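Week 6 – When a pick goes wrong: cable snags

Reading: the Sollard cell fault report, Wed 16 June, pages 1 to 3.

The cell stopped on a joint torque limit during bin picking. Dorota Wasilewska, on shift, released the arm by hand-guiding it at low speed. A cable loop near the wrist had caught on the bin wall as the last joint turned. The log held 2,876 picks with no earlier stop of this kind.

Points to know:
- Loops that hang in front of the wrist change shape with every turn. Check them at both ends of joint travel.
- A tilted block in the fingers needs more clearance than a straight one.
- The torque limit was set at 70 percent. It stopped the arm but did not prevent the snag.

1. Trace the cables from the strap to the gripper, and mark where a loop could meet the bin wall.

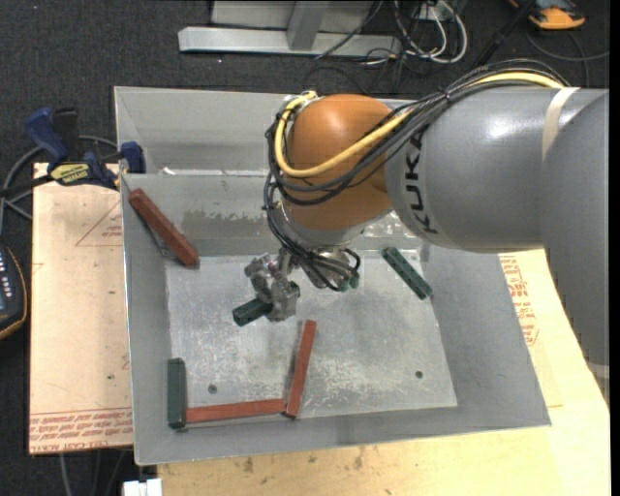 2. Write a restart procedure for this fault, 20 lines at most. Hand it in to Girish Awasthi.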